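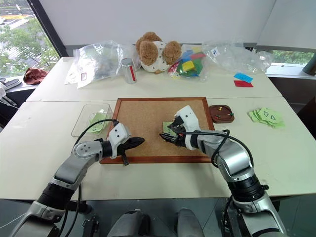 Posted by ewatkins_l (Llinos Watkins) in Workshop and Classroom Fitout > Boards and Surfaces
January, 4:12 pm
11 replies, 600 views

Cork board, framed, used flat on a table: pin hold and card weight

I'm setting up a pin-up station for a numbered card activity. The board is lying flat on a white table, tan cork in a reddish-brown frame. Cards are light green, numbered by hand with a small triangle beside the number for the group. Pins are the small yellow and green ones, kept in a round wooden dish to the right, with the stack of cards farther right again. Clear tray with sloped sides on the left for cards coming off the board.

Two questions.

1. The cork is bonded to a backing I can't identify. Pins go in to a depth of 6 mm and stop. Is that enough for paper card that gets pinned and pulled all day?
2. Is there any reason to prefer the board flat over upright for this? It will go on the wall eventually.

Board is a Zamstead, 600 mm on the short side. Cards are 200 gsm.

----

khoury_t
4:31 pm

6 mm is fine. Pin shafts on the common sort run longer than that, so the pin will stand a little proud of the card. That doesn't matter on a table. On a wall it means the card can tilt on the shaft. Push until the point meets the backing and leave it.

What does matter is where you put the pin. One pin, top centre, 10 mm in from the edge. Corners tear first.

----

Glenys Ifans
4:50 pm

Disagree on the single pin. If the board is going upright later, one pin lets the card rotate and the numbers end up at all angles. Two pins, top left and top right. Same inset.

The grain of the cork matters more than the depth. Fine-grain agglomerated cork closes up after the pin comes out. Coarse stuff crumbles, and you get a worn patch wherever people favour. On our Zudanix boards the middle went first and the outer third was hardly touched.

----

khoury_t
4:58 pm

Two pins doubles the holes. You've just described a board wearing out and prescribed twice the wear.

----

Glenys Ifans
5:03 pm

Twice the holes spread over a wider area. The wear I described was from single pins in the same spot. I also said it was a grain problem.

----

e_bakke
5:40 pm

Re question 2. Flat is easier on the cork. You press straight down and the table takes the load. Upright, most people push at a downward angle and the hole turns into a slot. I have a wall board in the passage with slots you could post a coin in.

The drawback with flat is reach. Anything along the far edge of the frame gets ignored. Turn the board so the long side faces whoever is working.

Also check the underside. If the frame sits lower than the backing, the panel is unsupported in the centre and will flex. A sheet of 3 mm MDF cut to fit inside the frame fixes it.

----

ewatkins_l
6:15 pm

Checked. The frame is 4 mm lower than the backing on all sides, so yes, it flexes. I'll try the MDF.

Grain looks fine to me but I have nothing to compare it with. Turning the board is no trouble, there's a second table pushed up behind this one. It's covered in bags and toys at the moment and will need clearing if anyone is to work from that side.

----

Eirlys R.
7:22 pm

Has anyone raised the card stock? 200 gsm is heavy for this. It resists the pin and people lean on it, which is how you bend shafts. We moved to 149 gsm offcuts from Omumska and the bent pins more or less stopped. Colour range is poor, though there is a pale green.

I'd also square the stack up before each session. Fanned cards look handy, but they get picked up in twos.

----

khoury_t
7:35 pm

Agree on the stock. Don't agree on squaring the stack. A squared stack of light card is harder to pick from than a fanned one, particularly with cold hands. Fan it so the edges overlap by two-thirds and leave the number showing on the top card.

----

e_bakke
7:41 pm

Fanned here as well. The squared stack only works if you have a tray with a cut-out front. The sloped sides on the left-hand tray would do much the same job, if you swapped it over and used something else for returns.

----

ewatkins_l
8:06 pm

Keeping the tray on the left for now. Will order the lighter card. For pins I'm going with Tarek's single pin while the board is flat and Glenys's two once it's on the wall.

Does anyone have a source for replacement cork sheet in that size? Llewellyn list a roll but it's 2,000 mm wide and I'd be throwing most of it away.

----

Glenys Ifans
8:19 pm

Buy the roll and do three boards across the width. You'll get a 200 mm strip left over. Use contact adhesive on both faces, and leave it under weight overnight.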